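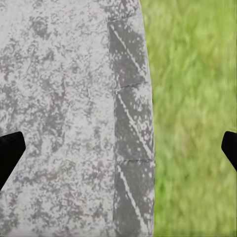
Belag und Rasenkante

Rasenkante an der Terrasse: bündig setzen oder lieber mit Überstand?

Heather Hollis
Hallo in die Runde! Wir haben seit dem Frühjahr endlich einen eigenen Garten und ich bin völlig begeistert, ich stehe morgens um 7 schon draußen und gucke, was gewachsen ist :) Jetzt geht es an die Kante zwischen Terrasse und Rasen. Mein Nachbar meint, der Randstein muss drei Zentimeter rausstehen, sonst wächst alles zu. Ich würde aber gern einfach mit dem Mäher drüberfahren. Der Boden ist lehmig, nach Starkregen steht das Wasser gern mal auf der Fläche. Reicht es, die Steine in Splitt zu legen, oder brauche ich Beton? Und kann man im August überhaupt noch Rasen nachsäen?

Ľubomír Šťastný
Glückwunsch zum Garten, das ist die schönste Phase! Ich habe meine Kante in Tonis vor ein paar Jahren bündig gesetzt und würde es jederzeit wieder so machen. Der Rasenmäher läuft mit einem Rad auf dem Stein und der Trimmer bleibt im Schuppen, herrlich.

Zum Aufbau: bei Lehm auf jeden Fall Beton, erdfeucht, mit einer Rückenstütze auf der Rasenseite. In Splitt wandern die Steine nach zwei Wintern auseinander. Darunter habe ich 18 cm Schotter verdichtet. Oberkante Stein einen Hauch tiefer als der Belag, dann läuft das Regenwasser ins Gras und nicht zurück zum Haus.
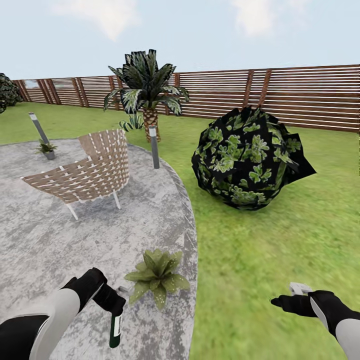

Gefälle also immer vom Haus weg, zwei Prozent sind ein guter Wert. Bei einer geschwungenen Kante nimm kurze Steine und leg den Bogen vorher mit einem Gartenschlauch aus, den kannst du so lange schieben, bis er dir vom Küchenfenster aus gefällt. Ich habe damals fast 76 Steine verbaut und jeden einzelnen mit dem Gummihammer gestreichelt, macht richtig Spaß!

Nachsäen geht Ende August wunderbar, der Boden ist noch warm. Die ersten drei Wochen nicht austrocknen lassen. Ich nehme die Schattenmischung von Barus, die kommt bei mir auch in der Sonne gut.

drasine549
beton ist overkill, bei uns liegen die steine seit jahren im sand und gut ist. einmal im jahr mit dem kantenstecher durch und fertig. moos in den fugen finde ich übrigens schön, muss man nicht immer gleich wegkratzen

Heather Hollis
Super, danke euch beiden! Den Trick mit dem Schlauch probiere ich gleich heute Abend aus. Ľubomír, welche Körnung hattest du beim Schotter?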